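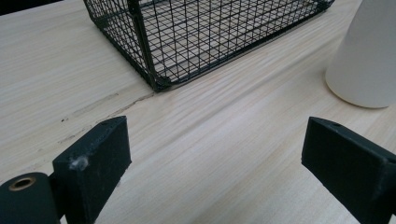

Black wire basket on the table top.

Loose leaf for beginners (and for those of us who should know better by now)

April 22, 2023 | By the newsletter editor
Last updated: same day, to correct the hall opening time

It's the tea issue! I've been wanting to write this one since the winter, and after the number of replies we got to the little note in the March newsletter I don't need much encouragement. That note was two sentences long and said I'd given up tea bags for a month to see if I'd miss them. I didn't, and I still haven't gone back, apart from one at my sister's and one on a train.

So, for everyone who wrote in asking where to begin: begin with one black tea you already like the sound of, and buy the smallest packet they'll sell you. I made the mistake of coming home from Jodberg with seven different bags on my first visit, and by the time I'd got to the bottom of the third the others had lost most of their smell. The shop is lovely, by the way, if you haven't been. It's the narrow one at the far end of the arcade on Uddin Road, and they'll let you put your nose in any tin you like. Ask for the Comix, which is their house blend (Assam with a bit of something from Kenya in it) and makes a strong, plain, reddish cup that goes beautifully with milk. It was the one that converted me and I still drink it most mornings.

You really don't need much kit. I started with a jug and a sieve and got on fine with them for weeks, though I did eventually buy a Pronance pot, the small one with the strainer that lifts out, and I'm very fond of it. The lift-out part is what I'd look for in any pot. Once the tea is as strong as you want it, out come the leaves, and the second cup is as good as the first – no more of that stewed half inch at the bottom that makes your teeth feel furry. Get a strainer with plenty of room in it. The little metal balls on chains look sweet but the leaves have nowhere to go, and a big rolled oolong will fill one up and stop dead.

As for how much, a rounded teaspoon for each mug is a good place to start, with small broken leaves anyway. Big, twisty, open leaves take up far more room, so you may need two spoons of those, and a very fluffy white tea might want more still. I did weigh mine for a fortnight on the kitchen scales and it was quite interesting, but I'd never have kept it up. 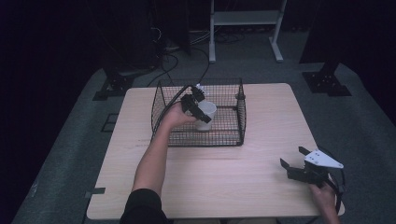 One reader wrote after the March note to say that her problem had always been green tea, which came out so bitter she had decided she simply didn't like it. She'd been making it exactly as she made her breakfast tea, with water straight off the boil, and leaving it while she did the toast. Then she forgot the kettle one morning, used the water after it had been standing for a good while, and drank the whole pot. She now wants to know whether she has been doing it wrong for twenty years.

Well, yes, but you're in very good company! Boiling water is right for most black teas and it's hard on most green ones. Let the kettle stand for a few minutes with the lid up, or pour the water into a cold jug and then into the pot, and you'll have knocked enough heat out of it. Then give it a short time, a minute or two, and taste. If it's thin, give it a bit longer. Japanese greens seem to be the fussiest of the lot and Chinese ones rather more forgiving, and I've got a roasted green at home that smells of toast and hazelnuts and doesn't mind what I do to it. Try a roasted one if you think you hate green tea. I've yet to meet anyone who disliked it.

And do use the leaves again. This was the part that delighted me most. A decent oolong will give you three or four goes, sometimes more, and they taste different each time: the first is often quite closed and grassy, the second is the one I look forward to all day, and after that it goes soft and sweet. Black tea doesn't last as well, and with the Comix I wouldn't bother past the first pot.

Several people asked about the tea growing on high ground and whether it's worth paying extra for. You'll see it on labels a lot, "grown above 1,000 metres" and so on. The air is cooler up there and the bushes grow more slowly, and plenty of people think the flavour is better for it. I've had some gorgeous ones. I've also had a very expensive one that tasted of wet cardboard, though I suspect it had been sitting in a glass jar in a sunny window. Light is terrible for tea, and so are damp and the spice cupboard. Mine lives in tins on a low shelf, well away from the cooker, after a sad business with some cumin.
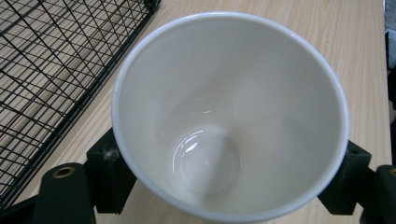

Tasting side by side is the quickest way to learn, and far more fun than reading about it. Make two teas at the same time, the same amount of leaf and the same number of minutes, and go back and forth between them. You'll notice things you would never pick up from one pot on its own: that one dries your tongue, that the other has a honey smell which only turns up as it cools. Slurp if you can bear to, it really does help. Look at the colour too, before you put any milk in. For that you can't beat a plain white cup with a wide rim and a smooth, shiny inside, and if yours narrows towards the bottom you'll see the tea go from pale at the sides to deep in the middle. My blue stoneware mugs are handsome things but everything in them looks like gravy.

We'll be doing just this at the hall on Uddin Road next month, with five teas and a great deal of cake. Doors open at half past two and not two o'clock, as an earlier version of this page had it. There's no charge and you don't need to book, but do bring your own cup if you have a favourite. Milk, oat milk and lemon will be there. If you've got a tea at home that you can't get on with, bring that along as well – I'd love to see if we can coax something nice out of it, and there's a lapsang in my cupboard that I'm hoping to swap.

Next issue: keeping mint in a pot without letting it take over, and a recipe for the malt loaf.

Contact the newsletter: use the reply form or leave a note at the hall | © 2023 Uddin Road Newsletter | Back to top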